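Grasp Point Selection for Bed Linen Under Clutter: Final Report
Lemlem Tesfamariam, Kiran Rana, Renato Mansilla
Supervisor: Wanpen Kaewkla
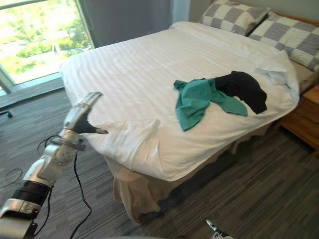
1. Background

Bed making is a hard case for cloth manipulation. The fabric is larger than the reach of one arm, most of it is never visible at once, and the surface often carries other items. Earlier student work in our lab (Yabsira Hadgu's thesis, referred to below as the Hadgu baseline) treated the duvet as a clean rectangle and chose the corner with the highest detection score. It performed well on bare beds and poorly when clothing was left on top.

Our project asked whether a grasp point selector trained on cluttered beds could keep the success rate on the duvet corner without first clearing the bed. Removing the clothing was treated as a separate task and is not covered.

2. Setup

Trials used a two-arm platform with multi-fingered hands and a head camera. Only the head camera image was given to the selector. Arm motion was planned with Tastari, the lab's in-house motion library, and was the same for both methods.

The test item was a white duvet with a faint tone-on-tone stripe. White on white is difficult for depth and color segmentation alike, and we kept it for that reason. The clutter set contained shirts and other garments in dark and saturated colors, placed singly or in overlapping pairs near the middle of the bed.

Curtains were left open, so daylight varied between trials. We did not control for this.

3. Data

We labeled 745 head camera images. Of these, 44 were rejected because no duvet corner was in view, leaving 701 for training and validation. Each label consists of one corner point, one approach direction, and a mask for any garment on the bed. Bed skirts were given their own class after the first training run, in which the selector repeatedly placed the corner on the skirt below the mattress edge.

4. Method

The selector, named Druluvance in our code, produces two maps: a corner likelihood map and a fold direction map. The grasp point is the peak of the first map after garment and skirt masks have been subtracted. The approach direction is read from the second map at the same pixel.

The hand closes on the fabric with a thumb pinch. A full-hand grasp was tried early on and dropped, as it took in the skirt together with the duvet. After the pinch, the wrist rises a short distance and stops. A trial counts as a success if the corner is held clear of the mattress edge for two seconds and the skirt is not held with it. Whether garments shifted during the lift was recorded but did not affect the score.

5. Results

Each method was run on 42 cluttered trials with matched starting layouts. Layouts were reset by hand from a reference image, so the match is approximate.

Hadgu baseline: 23 successes
Druluvance: 34 successes

Of the eight Druluvance failures, five were skirt grasps and three were slips after contact. The baseline failed mostly by selecting a sleeve end or a garment hem, which its detector scored as a corner. Druluvance made no error of this type.

On bare beds the two methods could not be separated. We ran too few bare trials to report a rate.

6. Limitations

All trials used one duvet and one bed. The mask subtraction step assumes that the target corner is uncovered; if a garment lies over it, the selector moves to the next peak, which may be out of reach. Cable slack at the wrist limited rotation in one direction, and layouts requiring that rotation were left out of the test set for both methods. This probably favors both equally but was not checked.

The five skirt grasps share a cause. Where the skirt bunches near the front corner, its folds resemble the gathered edge of the duvet, and the skirt mask breaks up.

7. Further work

Kiran Rana will continue with a patterned duvet in April. The label files and the layout reference images are in the project folder under Lanov, with a readme covering the mask classes. The early full-hand trials are stored separately and should not be merged with the main set, as their success criterion was different.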